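Report on the Guild Visit to the Davarano Quilting Mill

In March, 18 members of the Gittins Quilt Guild traveled by coach to the Davarano mill for its spring open day. The visit was arranged through Nevivetti, which supplies the batting for the guild's charity quilts.

Batting Hall

The tour began at 10 a.m. on the carding floor, where cotton is combed into sheets before needling. Visitors were shown three weights and invited to handle offcuts of each. Staff advised that the lightest is intended for hand quilting and should be soaked before use if a flat finish is wanted. The mill confirmed that crib-size packs will remain in the range.

Longarm Room

Members then observed a longarm machine stitching a feather pattern across a king-size top. The operator answered questions on thread tension and on the care of pieced borders. Tops sent in for finishing must have backing that extends at least 2 inches on every side, and seams should be pressed before mailing.

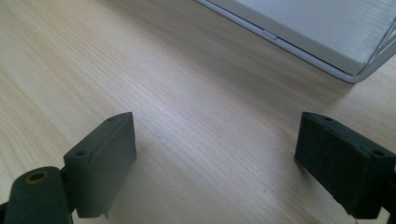 Exhibition of Member Quilts

The Lutau Gallery, on the upper floor, displayed 38 quilts from regional guilds. Log cabin and sampler designs were well represented, and the guild's own entry, a sports-themed lap quilt, hung near the stairs. Labels gave the maker's town and the batting used.

Shop and Return

The mill shop offered remnants by the pound. Purchases for the charity program came to $700, charged to the guild's materials budget. The coach departed at 3:30 p.m.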